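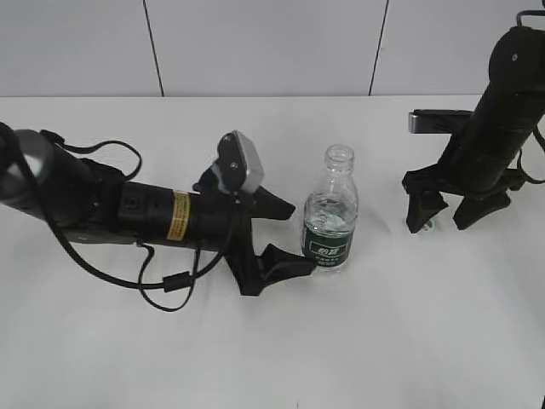 How long should a warm-up set be before the main act comes on?
Two hours if you can get them, and ninety minutes if you can't. Anything shorter and you're only filling a gap, and the people who came early will feel it.

Speaker notes - The Art of the Early Slot
August 4, 2018

Opening

Thank everyone for coming in out of the sunshine. Say hello to the back row. Ask for a show of hands: who has played to an empty room? Wait for the hands, there will be lots, and put my own up too.

Start with the February night at Pellora. It was my first proper booking there, doors at ten, and I had packed 80 records because I couldn't decide what sort of evening it was going to be. I played the biggest tune in the bag at twenty past ten to the bar staff and a couple looking for the cloakroom. Let people laugh at this, it is a silly story and I've had years to get used to it. Then say what I learned, that the tune was lovely and the time was wrong, and I couldn't play it again at midnight because it wasn't my midnight to play.

Reading the room when there isn't one yet

Talk about the first half hour. People are buying drinks, finding friends, shouting into each other's ears. They want to hear something good and they want to be able to talk over it. Keep the volume down, and please do talk to the sound engineer about this before doors, kindly, with a cup of tea in your hand if there's one going.

(Play clip one here, the long dubby one on Nurutine. Let it run for a full minute even if it feels like an age up on stage. Fade, don't cut.)

Point out how little happens in it. There's a bassline, a soft chord, a bit of hiss, and the kick drum doesn't really arrive until you've stopped waiting for it. I must have opened with that record more times than any other, and I still haven't got tired of it. Mention that the label only pressed 252 copies, so if anyone sees one second hand, be quick! And then come and tell me, because mine has a dreadful scratch on the B side.

Tempo

This is the part people always ask about, so take it slowly. I tend to start at 112 or so beats a minute and let it creep up over the two hours, a nudge here and a nudge there, so that no single record feels like a jump. If the headliner likes to begin at 124, I want to hand over a touch under that. It gives them somewhere to go.

Don't be too strict about the numbers, though. A busy record at 116 can feel quicker than a sparse one at 122, and your ears and feet are better judges than the little screen. I had a spell of writing every tempo on a sticker on the sleeve, and all it did was make me stare at stickers. (The stickers are still there. They don't come off.)

Talk about the second hour as well, when the floor starts to fill in from the edges. You'll see shoulders moving before you see feet. That is the moment to bring in vocals, or a proper bit of percussion, and then to have the patience to drop back down for a record or two afterwards.

(Clip two, the Bittencourt edit. Start from the breakdown, not from the top.)

Say that this one is about as far as I'd go before midnight. It's got a real tune in it and people do put their hands up, which is very nice, but it leaves plenty of room above. Ask the room what they'd play after it. Take two or three answers and be encouraging about all of them.

The handover

Tell them about Gamex, where the main room holds 700 and the booth is the size of a wardrobe. Whoever is on next will be standing at your elbow for the last ten minutes, so leave them a clean mixer, a free channel and a bit of space for their bag. Ask them beforehand how they'd like to start. Some want a blend, some want you to let the record finish and give them silence. Either is fine and it's their choice.

Last record: pick something long, with a simple ending. I've seen some very good warm-ups spoiled by a final tune that stopped dead while the next person was still looking for the headphone socket. I've done it to somebody myself, and I said sorry for most of the following year.

Being asked to play harder

Someone will lean over the booth at half past ten and ask when it's going to kick off. Smile, thank them, say it'll be a grand night. If a promoter asks, that's a different matter and worth a proper chat, because they know their crowd and you may have misjudged it. I have, more than once.

Practical bits, if there's time

Bring more music than you need but fewer styles. Earplugs, a spare pair of headphones, a torch. Get there before doors and stand in the middle of the dancefloor while it's quiet, then stand at the bar. Stay on for at least some of the headliner's set as well - it's good manners, and you'll hear what your two hours did for it.

If running late, skip this section and go straight to questions.

Questions

Leave fifteen minutes. Repeat each question into the microphone so the back can hear. There's usually one about getting bookings in the first place, so say again that I sent out more than 60 mixes before Pellora wrote back, and that the one they liked was the slowest of the lot.

Remind everyone the track list is on the sheet by the door, and that clip two is the edit and the original is quite a bit longer.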